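**Zisthorpe Catering Services | Workplace update, February**

**1/** Zisthorpe has begun preparing for robot arms in the tray return area at our Varnness site. This thread sets out what is planned, what will change for staff, and how colleagues can raise concerns.

**2/** The Varnness kitchen handles 300 trays at a midday sitting. Sorting dishes and leftover items at the return counter is the task staff most often ask to be rotated out of. Practice runs are being done on a tabletop with toy food and ordinary dishes.
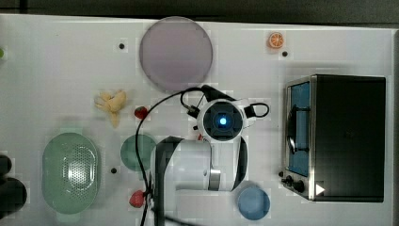 **3/** No position at Varnness will be removed as a result of this work. The agreement signed with the Naidu staff council covers all 80 kitchen employees and remains in force until the project has been reviewed.

**4/** Two new duties will be added to the rota: station lead and restart operator. Both are paid at the higher grade from the first shift of training. Applications go to Fulvio Zuccaro, site operations manager.

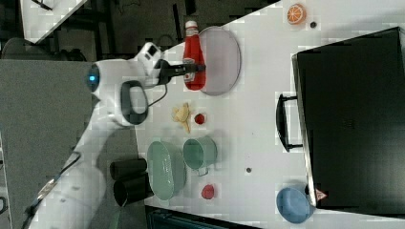 **5/** Staff asked at the last briefing which items the arms would be expected to handle. The list was drawn up by the return counter team and includes plates, bowls, mugs and condiment bottles. Bottles have drawn the most questions. A two-finger gripper can close around a ketchup bottle at its label, as it does here beside the oval plate, but glass bottles will stay with staff for now.

**6/** Training is provided by Flelletti in groups of four, during paid hours. Each session lasts 2 hours. Staff who prefer to remain on other duties may do so, and their hours will not be affected.

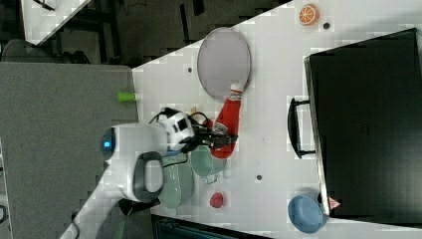
**7/** Break times stay as they are. Any employee may stop the station at any time and will not be asked to justify the stop. Stops will be logged by time only, with no names attached.

**8/** Written questions may be left at the site office or sent to Mr. Zuccaro before the next briefing. Answers will be posted on the kitchen notice board and in this thread.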